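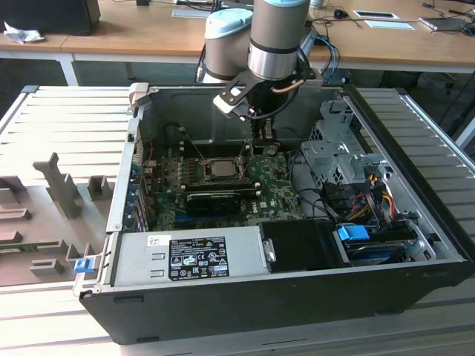 ## 4. Set-up of the Flakon disassembly cell for desktop towers

This section explains how to prepare the cell before the first tower of the shift, and how to look after the gripper between towers. It is written for the operator at the Staltmont site. Teaching of new positions is in section 6 and is allowed only for persons with the programmer login.

### 4.1 Before you start

You need:

- the torque screwdriver with the 2.5 mm hex bit
- lint-free cloths and isopropyl alcohol
- one spare pair of finger pads (order from Rasia, one bag contains two pairs)
- the reference tower, which stays always with the cell
- an antistatic wrist strap

**Caution:** Disconnect the tower from mains at least ten minutes before it comes on the work surface. Never open the power supply unit. The capacitors inside can hold a dangerous voltage for a longer time, and the cell has no operation which requires to open it.

**Caution:** Put the arm in *Hold* before you reach over the slats. *Pause* is not the same. In Pause the arm keeps its program and can continue when somebody presses the green button on the pendant.

### 4.2 Placing the tower

1. Press *Hold* and check that the lamp on the pendant is steady yellow.
2. Remove the side panel of the tower. Lay the panel flat on the work surface beside the rear of the case, with the inner side up. Do not lean it against the case.
3. Lay the tower on its side, with the open side up and the front pointing away from the panel.
4. Push the tower against the two stops until it does not move any more. If the tower rocks, look for a rubber foot or a screw caught between the slats.
5. Check that no loose cable lies across the CPU socket. Bend the SATA and power cables back over the drive cage. Do not use tape, the adhesive comes off on the finger pads.
6. Close all latches of the case which can stand up. An open latch is the most frequent cause of a collision stop on approach.

**Note:** The cell accepts cases up to 510 mm long. For longer cases the arm reaches the socket in a stretched posture and the position is not reliable. Send these cases to manual disassembly.

### 4.3 Cleaning and checking the gripper

Do this at start of shift and after every 42 towers. The pendant shows a reminder, but it does not stop the program.

1. Jog the arm to position *Service*. Switch to *Hold*.
2. Wipe both finger pads with a cloth and a little alcohol. Let them dry. Thermal paste is difficult to see on a light pad, so wipe also when the pad looks clean.
3. Look at the edge of each pad. When the edge is round or has a notch, replace the pair. Never replace only one pad.
4. To replace, loosen the hex screw one turn, pull the pad off in the direction of the finger, push the new pad on until it clicks, and tighten to 0.6 Nm.
5. Follow the gripper cable with your fingers from the connector to the first clip. The cable must make a free loop. If it is tight, the wrist joint will pull on the connector at the end of its rotation.
6. Open and close the gripper three times from the pendant. The movement must be even and without noise.

**Note:** Finger pads have a life of nearly 2,000 grips with normal boards. Boards with old, hard thermal paste shorten this a lot. Write the change of pads in the log on the day you do it.

### 4.4 Checking the approach above the socket

Make this check after every change of pads, after a collision stop, and every Tuesday before the first tower.

1. Place the reference tower as in 4.2.
2. Set speed to 5 % and select program 119, *Approach socket*.
3. Stand on the side of the pendant cable and keep one hand at the emergency stop.
4. Start the program. The arm comes down into the case and stops just above the CPU. It does not touch.
5. Slide the plastic gauge between the finger pad and the CPU. The thin end must pass and the thick end must not pass.
6. Look from the front and then from the side. The finger must not stand over the retention lever.
7. If the gauge result is wrong, write down the value shown under *Z offset*, change it by 0.1 mm and repeat from step 4. After three corrections without success, stop and call service.
8. Press *Retract*. Wait until the arm is completely out of the case before you touch the tower.

**Caution:** Do not correct a wrong height by moving the stops or by putting something under the tower. All programs use the same stops, and the error will then appear in the other programs.

### 4.5 After a collision stop

| Message | What to check | Then |
|---|---|---|
| C1 Force on approach | Open latch, cable over the socket, tower not at the stops | Retract, correct, run 4.4 |
| C2 Force in grip | Retention lever not open, CPU stuck to cooler remains | Retract, send tower to manual disassembly |
| C3 Wrist limit | Cable loop too tight, wrong case type selected | Run 4.3 step 5, select type again |
| C4 Gripper not closed | Dirt on pads, connector not fully in | Clean, connect again, run 4.3 step 6 |

If the same message comes two times on the same tower, do not try a third time. Put a red tag on the tower and place it on the Foley cart with the front to the wall side.

Before you release the cell again, check that all tools are back in the tray, the gauge also. Then turn the key to *Auto* and continue with section 5.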